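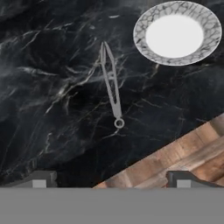
Tongs and a plate on black marble, one of our simulated kitchen setups, from the wrist view.

Newsletter > July > Good Habits

Say what you scored
July, by Nadine Jaber

I spent most of last month reading other people's test logs, and I have opinions! Mostly about the word "success."

We had two groups at Skokuvitz running the same simulated task - pick up the tongs, put them on the plate - and their numbers were miles apart. Everybody assumed one policy was better. Then Volodymyr Zhuravel sat down with both sets of logs and found that one group was counting an episode as done the moment the tongs touched the rim. The other wanted them resting on the plate with the fingers open and clear. Same task name, same kitchen, two different tests.

So we wrote some rules. They went into the Trevar handbook under section 9, and they're short enough that I'll just tell you the ones I care about.

Write the success condition down before you run anything. One sentence, in words a new person could check by eye. If you change it halfway through, the old runs keep their old label and you start a fresh batch. I know that hurts when you've got 1502 episodes sitting there (yes, that was me).

Log the seed and the scene version with every episode. Marble, wood, patterned plates, whatever your randomizer is handing out - I want to be able to bring back the exact countertop you had. We lost 62 episodes in the spring to a texture update that went in without a version bump, and I'm still a little sore about it.

Failures stay in. If the gripper closes on nothing, that's a failure. If the simulator crashes, that's a crash, and it gets its own column. Please don't quietly rerun crashes until they turn into something nicer. I found a log where one start position had been tried 6 times and only the last try was kept, and I don't think anyone meant any harm by it, the script just did that by default. Check your defaults!

And say "simulated" in the title of the chart. Not in a footnote. These renders look good enough now that people skim a slide and walk away thinking we ran it on hardware, and then I get emails.

The one we're still arguing over is time limits. Volodymyr wants a single limit for every tabletop task so the results line up. I'd like it set per task, because tongs are awkward - long and thin, with arms that spread - and I don't mind giving a policy room for a second try at them as long as the log shows it. The Cellis folks have asked for a say too, so the draft stays open through the end of the month. Send me your comments, and if you have an old log that breaks one of the rules, send that along as well.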